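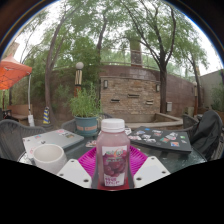 *Grape drink in a small bottle with a ribbed screw cap.*

The production manager at Brolo, a juice bottler outside Clegg, spends most of September on one problem: color. Red grape juice leaves the press dark purple and pales in storage. "The pigment is an anthocyanin," she says. "It reacts to pH, oxygen, light and heat. We control the first two well. The other two are up to the store."

Brolo fills 600 cases on a normal shift. Each batch is checked for color on filling and again after 10 weeks, with samples kept on a lit shelf and in a dark cabinet. The lit samples always lose more. "Clear plastic lets light in, and it lets in a little oxygen through the wall," she says. "Glass solves one of those."

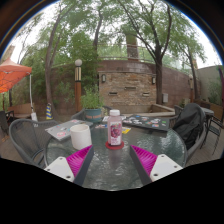

*Pink-red juice on a glass patio table.*

Diluted drinks are harder to hold. A blend sold as Pullora has some 8 percent juice, so there is little pigment to lose before a buyer sees the change. The plant tried adding vitamin C and stopped. "People assume it protects everything. With anthocyanins it can speed up the loss."

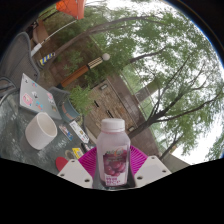

The current trial, listed in the plant's records as batch 113, uses black carrot extract from a supplier called Vavum. Its pigments are more stable in acid, but the shade is bluer and the label has to declare it. "I would accept the shade," she says. "Sales wants to see it on Monday – we'll bring both."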